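Chapter 4
Friction and Grip

Push a book gently across a desk and at first it stays where it is. Push harder and it slides. The force that held it still is static friction, and the one that acts while it moves is kinetic friction. The second is usually the smaller of the two.

In this chapter we measure both. Section 4.1 uses a 750 g block on a sloping board. Section 4.2 looks at soft materials such as cloth and paper, where the area in contact changes as the material folds.

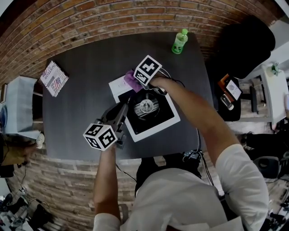

Figure 4.1 A crumpled purple cloth held in a gripper.

You will need the idea of a normal force from Chapter 2. Readers who are unsure of it should work through the problems on page 81 before going on.

Throughout, the coefficient of friction is written μ. It has no units. Values in tables are for clean, dry surfaces, and your own results may differ from them.

4.1 The block on the slope

Place the block on the board with the board lying flat. Raise one end slowly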